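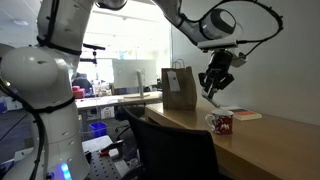 The two-arm station at the Hollach open day, with the mug and paper bag on the desk.

Bringing a school party to the Hollach robotics open day

Posted by Anju Jaiswal, 26 April 2019

I am responsible for enrichment visits at Wellum School and wish to bring 17 pupils to the next open day at the Hollach laboratory. I should be grateful for advice from anyone who has attended. Is the two-arm demonstration suitable for pupils aged 13, how near may they stand, and must a group be registered in advance?

Khairul Oei

Groups must be registered. The form is on the visitors' page under "Parties and schools" and asks for one named adult and a telephone number. Individual visitors may simply sign in at reception, but a party that has not registered will be asked to wait until the listed groups have been through.

With regard to suitability, our pupils followed the demonstration without difficulty. The arms are white and considerably larger than most of them had expected, and the hand is black with jointed fingers. The objects on the desk are ordinary ones: a red mug, a paper carrier bag, a book. Staff explained each attempt before it began, including those that were likely to fail, and pupils were permitted to suggest the next task. The session took place in room 509, which is a working office — desks, monitors and people at them — and voices should be kept down accordingly.

Visitors are kept behind a line on the floor while the arms are powered. Please brief pupils on this before arrival. Coats and bags are left in the corridor.

Sylvain Poulain

We went in November. It was good. Parking is poor, use the Fallberg side.

Auður Lund

I would add to Mr Oei's reply that a party of 17 will be divided, as the room does not admit a full class. You will therefore require 2 accompanying adults at the least, and the half that is waiting is normally shown the workshop downstairs. The lift is small; allow time for it.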